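Notes on collecting tidying data in a lived-in flat

I have been doing paid collection work since March, mostly at weekends and some evenings. You go to a home, you pick things up with a hand-held gripper that has a camera on it, and you put them where they belong. The recordings go off to train a model that is meant to learn tidying from people. Several readers asked what the work is like after my last post, so these are my notes on one job, written up from the pages I kept at the time.

The job was called Toledo on the schedule. All the jobs have names like that and they have nothing to do with the place. The one before it was Curnby and the one after was Emine. Toledo was floor clearing in a living space: small and awkward items on a soft surface, to be lifted and put into an open tray. I worked it with Rekha Kanaujia, who has done far more of these than I have and who set the pace.

We use an app called Gaveo to log each take. You press start, do the pick and the place, press stop, and give it a mark of keep or drop. A keep is a take where the item left the floor and ended in the tray without the fingers leaving view for long. A drop is anything else. Drops are not deleted. They go into a separate folder and somebody further down the line decides what to do with them, and I have never heard back about one.

The target for Toledo was 1,144 kept takes across all visits. On our Saturday we kept 507, which Rekha said was a fair day for floor work. My wrist did not agree. The gripper is not heavy in the first hour, but you hold it out in front of you with your elbow off your body and it adds up. I now stop for five minutes after every 80 takes whether I feel I need it or not, and I wish I had started doing that sooner.

Floor work is slower than table work. On a table you can stand still and most items have some height to them. On a rug, a flat item sits low in the pile and the fingers have to come down nearly level with it. If you push too hard the rug moves with you and the take looks wrong, because the pattern slides under the item. If you don't push hard enough you close on air. I got a feel for it after the first set, and then lost it again after lunch.

Long thin pieces are the ones I find hardest. If you take them by the middle they tend to swing round in the pads, and if you take them by the end they droop or tip. We were told to vary the grasp on purpose, so I kept a tally on paper of middle, near end and far end, and tried to keep the three level. The instructions also say to vary the approach, so you can't stand in one spot and repeat the take you like best. I moved round the rug a quarter turn at a time. 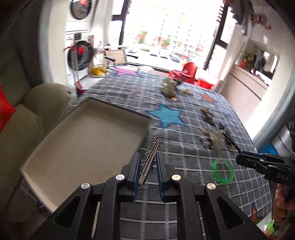
Why collect in a furnished room when a bare test room would be quicker to set up?

A bare room gives you clean takes that all look alike, and a model trained on them can struggle when there is a sofa behind the item or a window throwing light across the floor. Recording in homes gives it different backgrounds, different light and different things in the way, so it has to learn what matters about the item itself.

That is how it was put to me in training, anyway, and it fits what I have seen. The lead on the Curnby job told us the early batches had all been recorded against the same wall, and they had to go back and do a good part of it again somewhere else.

Light is the thing I'd write more about if I had kept better notes. Shiny items change a great deal with the time of day. A metal piece that shows up well at ten in the morning can be close to a white streak by two in the afternoon if you are facing the glass. We did not draw any curtains, as the brief for Toledo asked for daylight as it came. What you can do is change which way you face between sets, and write it down. I wrote it down for most of them.

With two people working at once there is also the matter of keeping out of each other's way. The rule is that the other person may be in view but must not touch your item or your tray during a take. We called out "mine" before each pick. It felt silly for the first few and then it didn't, and it saved us from both going for the same thing. Rekha also calls "clear" when she stops recording, and I have picked that up from her.

Resetting takes more time than picking. After each set everything comes out of the tray and goes back on the floor, and it has to go back differently. People are bad at this. I lay things out in a row without meaning to, or I leave the same gap between them every time. Rekha's way is to tip the tray out low and then move a few pieces by hand without looking too hard at where they go. It does mean that crumbly things spread a bit more at each reset. We swept the bits together between sets and carried on.

A few smaller points for anyone starting out:

Charge both grippers the night before. Ours ran for most of the day, but mine was down to its last bar by the final set.

Wipe the pads. Dust from the floor builds up on them and the grip gets worse so slowly that you blame yourself.

Wear thin gloves if your hands sweat. I went without for weeks and kept having to stop and dry the handle.

Kneel on something. I took a folded towel to the next job and it was the best change I made all month.

Check the log before you leave the building. On one job the app had not saved my last set and I only found out on the bus. It can be put right on site if you catch it, as the recordings stay on the device until you clear them.

The pay is by the day and not by the take, which I prefer. I did one short job that paid by the take and I rushed it, and the share of drops went up. I was not asked back for that one.

Toledo needed another visit after ours to reach the target, and a different pair did that. I have moved on to Emine, which is kitchen drawers. So far it is much easier on the knees and much harder on the patience, as half the items catch on the drawer front on the way out. I'll put up my notes on it when we have finished the second flat.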